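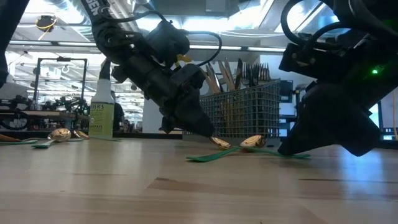
Two robot arms at a table with green-handled spoons. The basket behind them holds forks and knives.

How does a robot learn to pick up a spoon?

You probably learned to use a spoon before you could talk. You watched other people, and you tried it many times. Some robots learn in a similar way. They need examples, and people have to make those examples for them.

At the Neltora lab in Rembridge, a person steers the robot's arms through a job from start to finish. The job might be picking up one spoon and putting it in a basket. While the arms move, a computer saves two kinds of information. One is what the cameras see. The other is how each joint in the arm bends and when the gripper opens or closes.

One complete try is called a demonstration. A person at the lab can make roughly 80 of them in a day. Then the spoons are moved to new spots and the work begins again.

Why move the spoons? If a spoon were always in the same place, the computer might learn only that place. Put the spoon somewhere else and the gripper would close on air. Spoons are tricky in other ways too. They are thin, they lie flat, and a shiny bowl reflects the lights in the room.

Next, the computer looks for patterns in all the saved tries. This step is called training. Afterward the robot does the job with no one steering. If it keeps missing, the team makes more demonstrations of the part it gets wrong.

Words to know
Gripper: the part at the end of a robot arm that holds things.
Joint: a place where the arm bends or turns.
Training: when a computer learns from examples.

Try it at home
Put 4 spoons on a table. Close your eyes and have a friend tell you how to move your hand to pick one up. Then move the spoons and try again.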